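3.2 Material und Auslage

Als Material dienten Buchstabenwürfel aus Holz, wie sie im Anfangsunterricht und in vielen Kinderzimmern verbreitet sind. Wir haben uns aus zwei Gründen für Würfel und gegen gedruckte Kärtchen entschieden. Erstens lassen sich Würfel drehen, kippen und nebeneinanderschieben, ohne dass sie sich überlappen. Zweitens trägt ein Würfel auf seinen Flächen mehr als ein Zeichen, so dass die Suche nach einem bestimmten Buchstaben immer auch die Frage einschließt, welche Seite gerade oben liegt. In der Vorstudie von Dafis zum Kartensatz Rosser fehlte diese zweite Schwierigkeit; die dort berichteten Suchzeiten sind mit unseren deshalb nur eingeschränkt vergleichbar.

Die Würfel sind aus naturbelassenem Holz und zeigen große gedruckte Buchstaben oder kleine Bilder. Farbige Ränder fassen die Buchstabenfelder ein. Die Farbe ist für die Aufgabe ohne Bedeutung, wird von den Versuchspersonen aber erfahrungsgemäß als Suchhilfe genutzt, vor allem dann, wenn ein Buchstabe schon einmal gefunden und wieder abgelegt wurde. Wir haben sie daher bei der Auswertung als eigenes Merkmal geführt (siehe Abschnitt 4.1).

Für die Auslage galten wenige Regeln. Die Würfel werden mit der Hand auf der Tischplatte verteilt und danach nicht mehr ausgerichtet. Buchstaben dürfen schräg oder auf dem Kopf liegen. Kein Würfel darf auf einem anderen stehen. Eine Berührung zweier Würfel ist erlaubt, soll aber nicht absichtlich hergestellt werden. Die Zielwörter haben zwei bis vier Buchstaben und werden in der Tischmitte gelegt; die übrigen Würfel bleiben am Rand liegen, wo sie beim Ausbreiten hingekommen sind. Die Tischplatte hat eine deutliche, warm braune Maserung. Eine einfarbige Unterlage hätte die Würfel besser abgehoben, wir wollten jedoch eine Oberfläche, wie sie auch in einer Wohnung vorkommt.

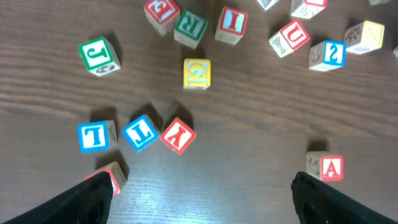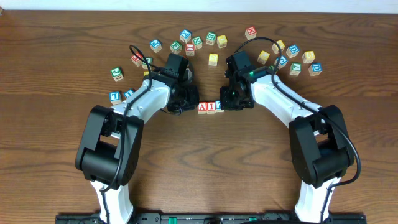 Abbildung 2. Buchstabenwürfel auf der Tischplatte. Oben: Ausschnitt mit unterschiedlich gedrehten Würfeln, darunter J und U in Schräglage und ein kopfstehendes E. Unten: Übersicht mit A und I nebeneinander nahe der Tischmitte.

3.3 Lage und Lesbarkeit

Die Lage eines Würfels wurde nach zwei Merkmalen kodiert: Drehung des oben liegenden Zeichens gegenüber der Leserichtung und Sichtbarkeit der Seitenflächen. Bei der Drehung unterscheiden wir aufrecht, schräg und kopfstehend. Eine feinere Abstufung hatten wir zunächst vorgesehen, sie erwies sich bei der Kodierung durch zwei Personen aber als wenig stabil und wurde fallen gelassen. Strittige Fälle hat Konrad Auer entschieden, der an der Auslage selbst nicht beteiligt war.

Nicht alle Buchstaben leiden unter der Drehung gleich stark. Ein I bleibt auch kopfstehend ein I, ein X ebenso. Beim E genügt dagegen eine halbe Drehung, damit die Balken nach der falschen Seite zeigen, und jüngere Kinder zögern hier merklich. Ähnliches gilt für J und R — beide werden in freier Schreibung ohnehin häufig gespiegelt. Ein kopfstehendes U kann für ein kleines n gehalten werden, wenn die Versuchsperson nicht weiß, dass der Satz nur Großbuchstaben enthält. Wir haben diesen Hinweis deshalb in die Einführung aufgenommen.

Schwieriger zu fassen ist der Einfluss der Seitenflächen. Liegt ein Würfel so, dass neben dem Buchstaben auch eine Zeichnung zu sehen ist, etwa die eines Tieres, dann bieten sich zwei Lesarten an: der Buchstabe selbst und der Anlaut des Bildes. Im ersten Durchgang mit dem Satz Plulevlow benannten 4 von 16 Kindern mindestens einmal das Bild, obwohl nach dem Buchstaben gefragt war. Im zweiten Durchgang waren es 2. Ob darin eine Gewöhnung an die Aufgabe oder nur an den einzelnen Würfel liegt, lässt sich mit unseren Daten nicht trennen.

3.4 Wahl der Zielwörter

Die Wörter wurden so gewählt, dass sie mit den gerade oben liegenden Buchstaben gelegt werden können. Wörter mit doppelten Buchstaben haben wir vermieden. Jede Auslage enthält acht Zielwörter, von denen die kürzesten zuerst genannt werden. Eine bloße Buchstabenfolge ohne Bedeutung war nur als Übung zugelassen und ging nicht in die Auswertung ein.

Als gelegt gilt ein Wort, wenn die Buchstaben in der richtigen Reihenfolge nebeneinander liegen und von derselben Tischseite aus gelesen werden können. Kleine Lücken und eine leicht schräge Zeile wurden nicht beanstandet. Nach jedem Wort werden die benutzten Würfel an den Rand zurückgeschoben, ohne sie dabei umzudrehen. In der Parallelgruppe in Berkcombe wurde zwischen den Wörtern neu ausgebreitet; die Ergebnisse beider Verfahren stehen in Tabelle 3 getrennt.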